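Keeping the Pair in Line

The two-arm cell at Grullton gets its checkup on Sunday, when the rest of the floor is quiet and Bezawit Tsegaye can have both arms stopped for as long as she likes. She starts with the fingers.

Each arm carries a pair of them, and they wear at the tips. Tsegaye wipes them down, runs a thumbnail along the inside faces and looks for flat spots. A worn tip will still hold a block. It has trouble getting under a playing card, and cards are where most of the failed picks come from. She changes the tips every 500 hours, sooner if a fingernail catches on an edge.

Next come the screws at the wrist camera mounts. "A loose mount doesn't look loose," she says. "You get a run of picks that all land a little to the left, and you blame the software for half a day."

Gyu-bin Ji handles the calibration. He opens the gripper wide, drives the arm to 30 stored poses and compares what the wrist camera reports with where the joints say it should be. If the error is over 2 millimeters he runs the whole set again. The first pass in September failed on one arm, and he traced it to a cable tie that had been pulled too tight at the elbow. The cable was tugging the bracket every time the joint folded. 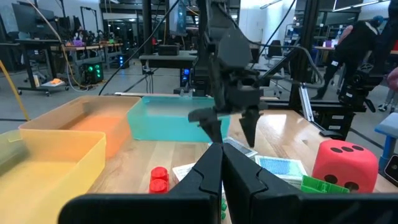
Once the numbers hold, Ji puts out mixed objects and bins and goes through some slow moves by hand. He wants hard things and soft things, tall and flat. Foam gives when it is squeezed, so a grip force set on foam tells him little about hard plastic, and he keeps separate settings for each.

He also brings the arms close to each other at low speed to check the shared safety zone. They should both stop with 4 centimeters to spare. After a tip change they sometimes don't, as the new parts are a little longer and the model in the controller has to be updated to match.

Tsegaye writes up the tip hours and the calibration error in a paper notebook kept with the spare screws. The next set of tips is on order from Buvine.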